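The 33 is back in the evenings, and I was on the first one

I've written about the 33 bus more times than my editor would like, so I'll keep the history short. The evening buses between Sullard and Marar stopped the winter before last. The last one out of Sullard went at ten past six, and if you worked in a shop that shut at six you had to run for it, or ring someone, or walk the top road with no pavement for most of the way. As of this month the evening buses are running again, hourly until twenty to eleven, and I went along for the first night with a flask and a notebook and far too many layers.

I'd expected four or five of us at the stop. There was a proper queue! It went back past the chemist, and when the bus came round the corner with its lights on a few people cheered, which made the driver laugh and then stall, and then everyone cheered again. (He asked me not to print his name, and he's had enough embarrassment.)

Milagros Salazar was at the front of the queue. If you signed the petition you've probably met her, as she spent most of last spring with a clipboard outside the baker's in Marar, and she gathered 2174 names, nearly all of them on paper. She works late shifts in the kitchen at the Sullard hospital and for over a year her brother-in-law had been fetching her home four nights a week. "He's a lovely man and he plays the same CD every time," she told me. "I know every word of it now. I'd like never to hear it again."

She'd brought a bag of almond biscuits and passed them down the aisle. I had two.

The buses are run by Adow, who had the route before and were the ones who cut it, and I'll admit I was ready to be cross with them all over again. I rang their office in the afternoon and got Widad Khoury, the route planner, who was a good deal more frank than I'm used to. She said the old evening timetable had been a mess. The buses left Sullard at five to the hour, just before the trains from the coast got in, so anyone coming off a train watched the bus pull out and had the best part of an hour to wait in the cold. People gave up and drove, the numbers fell, and the evening buses were dropped for having no one on them.

"We'd built a timetable that missed its own passengers," she said. The new one leaves at twenty to the hour. The trains are due at twenty-eight minutes past. I've done that walk from the platform with a heavy bag and it takes me six minutes, seven if the lift is out, so it ought to work.

Before settling on the times, Adow sent a survey round the villages and had 686 back. Widad read me bits of it over the phone. A lot of people wanted a stop at the bottom of Quarry Lane, where there are now houses on both sides and there used to be only a field and a very bad-tempered horse, and they've got one. It's only a pole with a sign on it at the moment. The shelter is meant to follow before the autumn, though it hangs on the parish and the landowner agreeing where the verge ends, and from what I hear that conversation is going slowly.

Other people asked for a later bus still, after eleven, and they haven't got it. I have some sympathy. The second house at the Regal comes out at five to eleven if the film is a long one, so you can go to the pictures in Sullard on the bus now, but only if you're willing to miss the ending. Widad said she'd look at it again once there are a few months of figures to go on.

Then there's the fare. It's a flat two pounds after six, whichever end you get on, and children under eleven go free with an adult. You can pay with coins or by card, or with the Borkano pass, which is the green one that also does the ferry. If you've an old paper season ticket in a drawer it won't work, and the man in front of me found that out with good grace. The day fares haven't changed and neither have the day times, so if you only ever use the 33 to get to market you can stop reading now.

The ride itself was a joy. I'd forgotten how high up you are. You come over the top at Marar Bank and the whole valley is lit up below you, and on the left there's that long dark patch where the reservoir is, and even the teenagers at the back looked up from their phones for a second. We dropped two people at Quarry Lane, the first ever to get off there after dark I suppose, and one of them did a little bow on the verge.

I got off at the Marar terminus with Milagros and we stood about chatting until her feet got cold. She's keeping hold of the petition sheets. I asked if she'd put them in the village archive and she said she might, but first she wanted to go through them and find out who'd signed as Father Christmas.

Adow sent me the first week's numbers this morning and they're better than I'd dared hope: 1498 journeys on the evening buses, with the busiest being the 18.40 and the quietest the last one back towards Sullard, which had a single passenger on one of the nights. The company says it'll run the service until next April whatever happens and then decide. I pressed Widad on what number would keep it going and she wouldn't give me one. I'd have liked an answer there, and I'll be asking again in the summer.

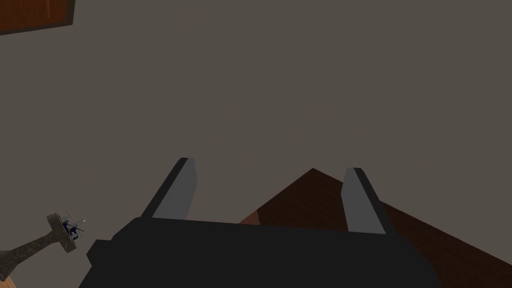
Open gripper against a plain grey background. Computer-generated picture.

A few practical bits, as people have been stopping me in the post office. The timetable is up at every stop except Quarry Lane, where the case hasn't been fitted to the pole yet. You can pick up a paper copy from the library in Sullard or from the counter in Marar stores (next to the eggs). The print is small. There's a large print version too, but you have to ask for it, and the library had run out when I went in, so try the stores first.

Dogs are allowed at the driver's discretion. Bikes aren't, unless they fold. The bus has one wheelchair space and one spot for a buggy, and they're separate, which wasn't the case on the old ones and used to cause a fair bit of huffing.

If you want the stop by the garage at Sullard, please note it's moved across the road for the evening buses only. I don't fully understand why, and the driver didn't either. There's a yellow notice taped to the old stop but the tape was already coming away at one corner, so do tell your neighbours.

The roadworks on Mill Street are due to start next month and the 33 will go round by the school while they're on. Adow reckons on five minutes extra each way. That would make the last bus into Marar rather tight for anyone changing there for the valley minibus, and I've asked whether the minibus will wait. I'll put the answer in this column when I've got one.

Milagros, by the way, was on the bus again last night. She'd had a text from her brother-in-law, who says the car's very quiet now and would she like a lift on Thursdays.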